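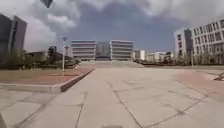
Unit 4. Rain in the Town: Where the Water Goes

Notes for the second lecture and the exercise class. Please read them before you come, and bring a ruler and a calculator.

4.1 Why we study this

When rain falls on a meadow, most of it goes slowly into the soil. Some of it stays on the leaves and returns to the air, and only a small part runs over the surface to the nearest stream. In a town the order is turned round. Roofs, roads, car parks and squares let very little water through, and so the larger part of the rain becomes runoff. It arrives at the drain quickly and nearly all at the same time.

This has two effects which we must keep separate. The first is the volume: more water leaves the area than before it was built. The second is the peak: the highest flow is greater and it comes earlier. A student who mixes these two will have trouble with the exercises, because a measure that helps with the peak does not always help with the volume. A tank with a small outlet, for instance, lowers the peak very well, but in the end it sends the same water down the same pipe.

4.2 The words we use

Catchment: all the land from which water flows to one chosen point. In a town the borders of a catchment are often decided by kerbs and pipes as much as by hills.

Runoff coefficient: the part of the rain that becomes runoff, written as a number between 0 and 1. A steep metal roof is near to 1. A garden with sandy soil may be under 0.1.

Time of concentration: the time which water needs to travel from the farthest point of the catchment to the outlet.

Intensity: how much rain falls in a given time, in millimetres per hour. Do not confuse it with depth, which is in millimetres only.

4.3 The simple method

For small catchments we use the so-called rational method. It says that the peak flow is equal to the runoff coefficient, multiplied by the intensity, multiplied by the area. If the intensity is in millimetres per hour and the area in square metres, the product is in litres per hour. Divide by 3,600 to have litres per second. Each year many marks are lost at this place, so write the units on every line.

Worked case. The yard of the old Barrientos depot has an area of 2,859 square metres and we take a coefficient of 0.9. The design rain has an intensity of 36 millimetres per hour.

0.9 x 36 x 2,859 = 92,631.6 litres per hour
92,631.6 / 3,600 = 25.7 litres per second

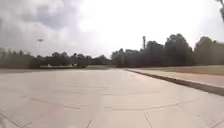 The result is only as good as the coefficient we have chosen, and the coefficient is not a fixed property of a material. It changes with the slope, with the age of the surface and with how much it has rained on the days before. Old paving with open joints can take in more water than new paving. On the other side, a lawn on heavy clay, after a wet January, can behave almost like a road. When you choose a value from the table, say in one sentence why you have chosen it.

The method also supposes that the rain is equal over the whole catchment and that it lasts at least as long as the time of concentration. For a yard this is acceptable. For a whole district it is not, and then we go to the hydrograph methods of Unit 6.

4.4 What can be done

Measures are usually ordered by how near they are to the place where the rain falls. Nearest are green roofs, water butts and paving that lets water through. After these come planted ditches and rain gardens, and at the end of the line there are ponds and underground tanks. It is generally cheaper to hold the water early, but in an old town centre there may be no room for it.

Maintenance must be in the plan from the beginning. In the Dustomeck case, which we discuss in class, the rain gardens were well designed but the inlets were blocked with leaves in the first autumn - the water simply passed by them along the kerb.
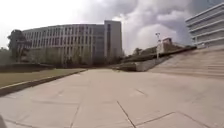
Department of Water and Land Studies - Urban Drainage Group

4.5 Exercises

1. A car park in Daddale has an area of 1,528 square metres. Calculate the peak flow for an intensity of 36 millimetres per hour and a coefficient of 0.85.

2. Half of the same car park is changed to grass paving with a coefficient of 0.4. Find the new mean coefficient and the new peak flow.

3. The pipe under the car park can carry 19 litres per second. What is the highest intensity it can accept, before and after the change in exercise 2?

4. Explain in your own words why a full water butt gives no help in the next storm. Suggest one simple remedy.

Give your answers with one figure after the decimal point. Exercises 1 to 3 are handed in on paper to Villads Brøndum before the exercise class. Exercise 4 is for discussion and will not be marked. Questions about the lecture go to Hidayah Ginting, room 19, between 14.00 and 15.30.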